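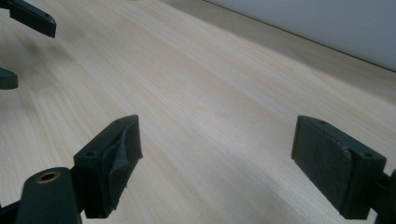 One respondent from Gredwood wrote that bay leaves had kept moths out of her flour for years, and that she saw no need to test it. Similar answers came back from most of the homes in the survey. Bay leaves were the most common remedy for pantry moths, followed by cloves and then dried lavender. Few people had ever compared a treated shelf with an untreated one.

4.2 Home trial

We asked 11 households in Gredwood and Tedside to keep two sticky traps in the kitchen from July on. One trap stood on a shelf with bay leaves, the other on a shelf without them. Both shelves held flour, rice and dry pet food in the packaging they were sold in. Traps were swapped after 15 days and mailed to us in sealed bags. Leaves were replaced at the same time, following the advice printed in the Griltimby household leaflet.

Figure 2. Compartment box and tray lid on a table.

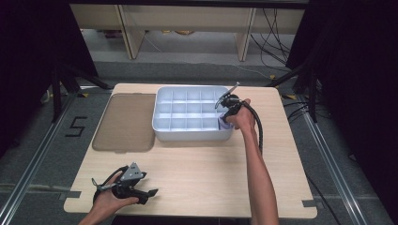
Catches were low in both groups. In 6 homes neither trap caught any moths. In the rest, the treated shelf caught about as many as the untreated one, and larvae were found in flour bags on both. Two households moved their food into glass jars partway through, and we left their later traps out of the totals. The Khondokar survey, which used cloves, also reported no clear difference between shelves, although its traps were checked less often than ours.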